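What the folding station changed at Guvonness
Student project report, term two

So for my placement project I picked Guvonness, the laundry and hire place that does sports kit for schools and clubs, mostly because I'd worked a few shifts there back in February and already knew where the kettle was. They had just put in a two-armed folding station (everyone calls it Zirkement, after the software) and I wanted to know what it was doing to the people on the floor!

My plan was to survey the whole crew. That didn't happen, the forms got soggy on day one, so I ended up talking to people on their breaks and keeping a notebook.

First, the numbers. On a normal day the place gets 400 pieces of kit through. The station was given 100 of them, all shorts and jerseys, and the rest stayed with the hand folders. Towels are still done by hand, and so is anything with a zip.

What changed most was the standing. The old job was one spot at one table all day, and people's wrists were sore by lunch. Now one person per shift minds the station, lays things out for it and sorts out the jumbles, and they swap every 20 minutes (the swap was the crew's own idea, and I reckon it's the best bit of the whole setup). Some people love minding it. Others told me it's lonely, as you're facing away from the table where all the chatting goes on.

Pay hasn't changed, which came up a lot. Minding the station takes training, and the crew think it should count for something.

If I did this again I'd go over to the Clavitz depot too and compare. I handed my draft around the lunch room on 23rd July and left space at the end for comments.

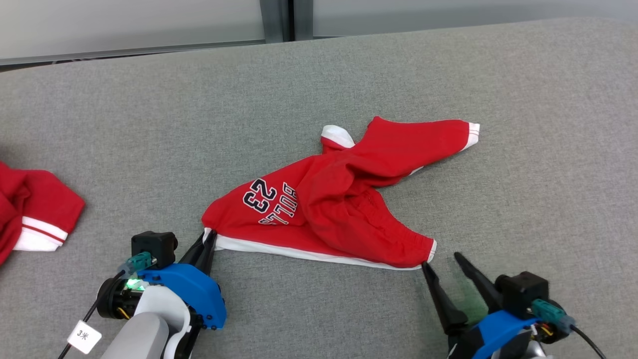

Gauthier wrote that I'd been too soft on the training, one morning wasn't enough, and could I please put that in before the managers read it.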